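I finally made it to the fall swap meet and cruise-in at the Urker fairgrounds, and I'm still grinning. I've driven past the sign for years on the way to my sister's place and always had some reason not to stop. This time I packed a cooler the night before, set the alarm for 4:30 a.m. and was in line at the gate while it was still dark, behind a flatbed with two tri-five Chevy frames stacked on it. What a way to start a morning!

If you've never been to one of these, the parts rows open first and the show cars roll in later. So for the first couple of hours it's all flashlights and people walking fast. I had a short list in my pocket: a dash clock for my '66 Fairlane, the stainless trim that goes along the bottom of the back window, and a driver's side vent window crank that isn't pitted. I've been hunting for that crank since before I had the engine back in the car.

I found the trim in the second row. The seller had it rolled up in a bath towel in the back of a minivan, and it was straight, or close enough to straight that I can work it out with a small hammer and some patience. He wanted more than I wanted to pay, we talked about his daughter's Ranchero for a while, and then he wanted a little less. Sold.
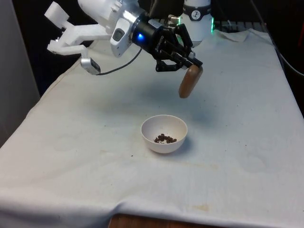 Melis Valley Classic Ford Club — Members' Pages

The clock was a different story. I saw four of them and every one was dead, including one with a sticker on the back that said WORKS in capital letters. I'll probably end up sending mine out to be converted to quartz. I know, I know. Some of you have strong feelings about that, and I've read your emails. But I'd love to look down and see the right time in that car just once, and I don't think the ticking is worth the hassle of pulling the cluster every other summer.

By 9 the show field was filling up and I gave up on parts for a while (the crank could wait). I wasn't ready for how good the turnout was. The Fords alone took up the whole east side by the livestock barns. There was a '64 Galaxie in Rangoon Red with the fastback roof, driven in from Narnora with bugs all over the grille, and the owner hadn't wiped off a single one. I loved that. There was a pair of Comets parked nose to nose, and a '57 Ranch Wagon with the prettiest plain dog-dish hubcaps you ever saw.

The one I kept going back to was a Torino GT convertible, dark green with a white top, that belongs to Ruwan Uddin. He bought it as a shell and paid 1000 dollars for it, then paid another 800 for a parts car that he says was in better shape than the real one. He'd done the floors himself, in a one-car garage with the door open in December, and he let me get down on the grass with a flashlight and look at the welds from underneath. They were beautiful. I've been dreading the rear floor pans on my own car and I came up off the grass ready to drive home and start cutting. We talked for most of an hour about seam sealer, and I wrote down what he uses on the back of my parts list.

He also let me sit in it! The seats are the original vinyl on the passenger side and new on the driver's side, and you'd have to be told. With the top down and the hood scoop out in front of you, it feels about a block long.
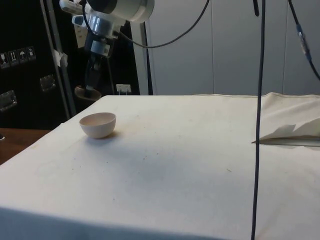

Small bowl on the covered table.

Lunch was a pork sandwich from the 4-H stand, eaten standing up next to a row of pickups. Then the engine-start contest, which I'd never seen before. Everybody lines up cold, the announcer drops a flag, and the first car idling on its own wins. A flathead Ford beat a whole row of fuel injected stuff and the crowd went nuts. I may have yelled a bit myself.

I did one last lap of the parts rows around 2 p.m., when people are packing up and don't want to load it all back in the truck. No crank. I did come home with a good heater control cable, a box of trim clips, and a dealer brochure for the '66 line with somebody's math penciled on the back, adding up a car they may or may not have bought. It's on the shelf over my bench now.

Next up is the Asow hill cruise, if I can get the Fairlane's front brakes to stop pulling left. I've already swapped the hoses and it helped some — my next guess is the wheel cylinder on the passenger side. If any of you are going and have room in the trunk for a vent window crank, you know where to find me.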